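3.2 Rangement des petits objets

Les postes de travail de l'atelier Gostell ont été relevés pendant le mois d'août. Pour chacun, nous avons noté le support, les contenants et les objets qui y restaient entre deux séances. Le corpus comprend 193 relevés, codés selon la grille de Cardoso. Un contenant pouvait recevoir jusqu'à 20 objets ; les plateaux à rebord ont été codés à part des boîtes fermées. Les objets mous, dont les peluches, forment une catégorie distincte, car leur contour varie d'un relevé à l'autre. La figure 4 montre un cas où le plateau ne contient qu'un objet plat.

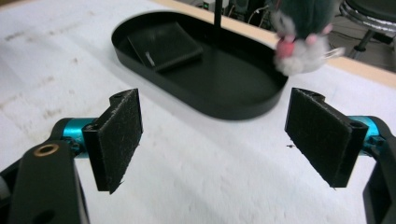
Figure 4. Plateau ovale noir sur table blanche, avec un objet carré plat et une peluche.

Les traces visibles sur les surfaces n'ont pas été codées.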